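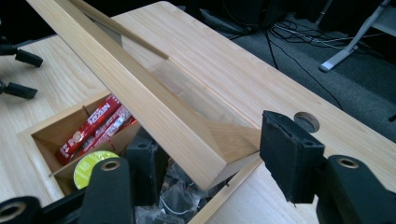
Fig. 2: Planis hand-held gripper at an open desk compartment.

Welcome back, everyone, and do fetch yourselves a cup of tea before we start, as there is a fair bit to get through. In this session we look at the Planis kit, which Grevau sells (and hires out by the term) to people who want to record handling tasks by hand and then teach them to an arm later on. I have grown rather fond of it, so please keep me honest in the discussion!

The basic box costs 516 pounds and contains the hand-held gripper, a charger and 4 spare pads. You squeeze, the two fingers close, and the kit keeps a record of how far and when. The dark pads have a soft, matt face, and Grevau's booklet asks us to change them after 454 recordings. I would look at them sooner than that, particularly if you have been handling anything gritty.

Have another look at Fig. 2 with a buyer's eye. A desk compartment with coffee packets (the red Nescafe sticks), crumpled bags and a thin white cable in it is a much fairer trial than a row of neat blocks, and I do wish more sales leaflets would show one. Think about how much room two fingers need beside a raised board, and what a pad might catch on when a wire runs through the very bags you are after.

For your notes, please write a page on whether you would hire or buy for a small workshop. Mention the pads, the charging time and the help line, which in my experience is friendly but shuts at four. The Gokville price sheet is in the course folder, and you are welcome to argue with my sums.

Reading: Mac Suibhne, chapter 4, skipping the appendix unless you enjoy that sort of thing.

Related handouts
Hiring or buying: the Gokville price sheet
Looking after soft pads
Handling thin and floppy things

Course office: ground floor, open until four | Back to top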